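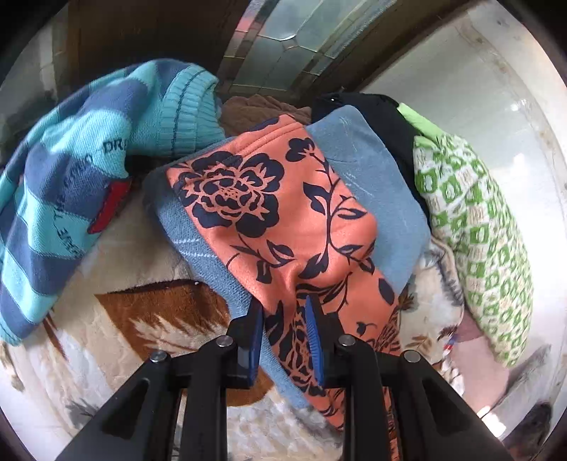

4. Recording a cloth session

By now you've got the gripper charged, the lens wiped and the calibration card put away. I'm going to walk you through recording the way I do it for the Delmont cloth set, and I'll tell you where I went wrong the first time, which was pretty much everywhere.

4.1 Before you press record

1. Put a soft blanket down on the floor and build your pile on top of it. Don't fold anything first! Our policy learns to pick one garment out of a mess, so give it a mess.

2. Pick your target garment. I like something with a big, clear print for the first batch, because you can tell right away in playback whether you grabbed one layer or two.

3. Open the jaws all the way and hold them there for 2 seconds. The Liston software reads this as your zero width. If you skip it, every width in the episode comes out wrong and you'll have to throw the thing away (ask me how I know).

4. Check that both finger pads are fully pushed onto the fingers. A pad that sits crooked will drag on knits.

Note: The fisheye view is supposed to be round with black corners. Please don't crop it. The training code masks the corners by itself.

4.2 Recording an episode

1. Press record and come in low, with the jaws open and the fingers pointing at the part of the cloth you want.

2. Close slowly on a fold or an edge. Flat cloth is hard to pinch, so push forward a little until it bunches up between the pads, then squeeze.

3. Lift, move the garment to the clear side of the blanket, lower it and open the jaws. Wait a beat before you back off.

4. Press stop. Keep each episode under 80 seconds – anything longer gets split, and the split never lands where you'd want it.

Caution: Keep your free hand away from the fingers while they're closing. The squeeze is stronger than it looks.

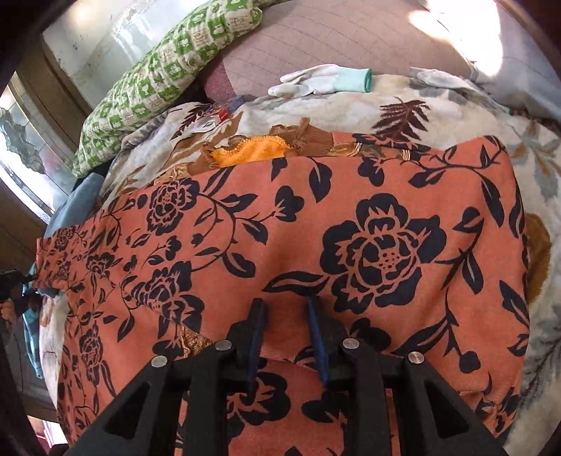 4.3 Layers, and why we fuss over them

Double grabs were our biggest headache in the Kikville runs. We trained the first policy on 1000 episodes and it kept picking up whatever was underneath along with the target. So we went up to 1690 and made sure the new ones were full of overlaps, and the double grabs dropped enough that I stopped swearing at my screen. When you set up one of these, spread the target wide and let other pieces peek out from behind it, like the orange cloth with the scalloped border and the rust-brown ribbed one next to it, up past the top of the floral fabric. Colors that sit close together are great here, as the model can't just cheat by going for the one bright thing.

4.4 Light and clutter

You don't need studio lights. Sun on the floor is fine, and a bright patch or two makes the policy tougher. What does hurt is a glare spot right on the place you're grabbing, so turn the blanket a little if you get one.

Leave ordinary household stuff where it is, too. I used to tidy up between episodes and the policy got weirdly attached to clean backgrounds.

4.5 Saving and labeling

1. Play back the episode at double speed. Toss it if the jaws leave the view or the tracking jumps.

2. Tag it "single" or "double" for the grab. If you can't tell, tag it "unsure" and move on.

3. Upload to the Domański folder before you shut the laptop. Uploads run overnight, so a Friday batch is ready to train on by Saturday morning.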